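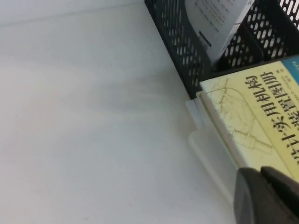 Vol. 4, No. 2

4 min read

The Lamp at Hutgate Narrows

My grandmother kept the light at Hutgate Narrows for the better part of her life, and she always said that the hardest thing about it was the stairs and the second hardest was the cooking. Fog she did not mind. Fog, she told me, was only weather that had gotten tired and sat down for a while.

The tower stood on a hump of rock between the mainland and Linley Island, where the water runs fast over a shelf the pilots called Maddocks. On a good day you could see the ledges shining brown and green under the surface, and you might wonder how anybody ever hit them. Then the wind would come around, the whole channel would go the color of slate, and you would stop wondering.

I was nine the September I stayed out there with her. My job was to fill in the log, as her eyes were going and she was too proud to say so. She would stand at the window with her coffee and call out the boats, and I would write them down in my best hand, name and hour and which way bound. I spelled a good many of them wrong.

One evening the Getgate ferry was late. She had gone up the river with a load of apples and a piano for the schoolhouse, and by supper the fog had come in so thick that the railing outside was dripping with it. My grandmother looked at the clock, and looked at me, and put the lid back on the stew.

"Bring your coat," she said, "and the good bell."

So we sat on the step, the two of us under one blanket, with the lamp turning over our heads, and took turns ringing. She told me about her wedding, and a dog she'd had, and how to get tar out of wool. My arm ached terribly. After a long while there came a sound from upriver, very faint - one note, and then another, and then something that was nearly a tune. Somebody on that ferry was playing the piano back at us.

She made me write it in the log before I was allowed my stew. Ferry, downbound, it says, in pencil. Piano still aboard.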